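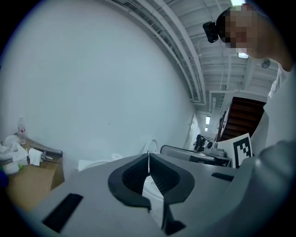 Accueil Guides Pièces détachées Contact
Rechercher dans les guides... OK

3. Accrocher le rail Pleswood sur un mur blanc

Bon, on attaque la partie que tout le monde redoute un peu ! J'ai monté mon premier rail Nelto dans un couloir, au pied d'un escalier, et j'ai recommencé deux fois (le niveau était resté dans la voiture). Voici comment je procède maintenant.

1. Dégagez le passage et allumez toutes les lumières du plafond. Sur du blanc, un trait de crayon se perd très vite.

2. Mesurez 118 cm à partir du sol et faites une petite marque. Reportez-la à l'autre bout du rail, puis reliez les deux au niveau – pas à l'œil, même si vous avez l'œil.

3. Présentez le rail et pointez les trous. Les deux trous extérieurs sont espacés de 92 cm. Si vos repères tombent ailleurs, reprenez l'étape 2.

Attention : vérifiez qu'aucun câble ni tuyau ne passe dans le mur avant de percer. Coupez le courant du couloir et travaillez avec une lampe à piles.

4. Percez, dépoussiérez, enfoncez les chevilles, puis vissez sans bloquer. Je serre à fond seulement quand le niveau me dit oui !

5. Clipsez les patères en partant du côté escalier. Gardez un bon espace libre devant la première marche, sinon les manteaux d'hiver débordent dans le passage.

Note : il manque une vis dans le sachet ? Demandez le kit 1588 à Ga-eun Jang, au comptoir d'Enuvville, elle en garde toujours sous la main.

Pour la tablette, passez à la section 4.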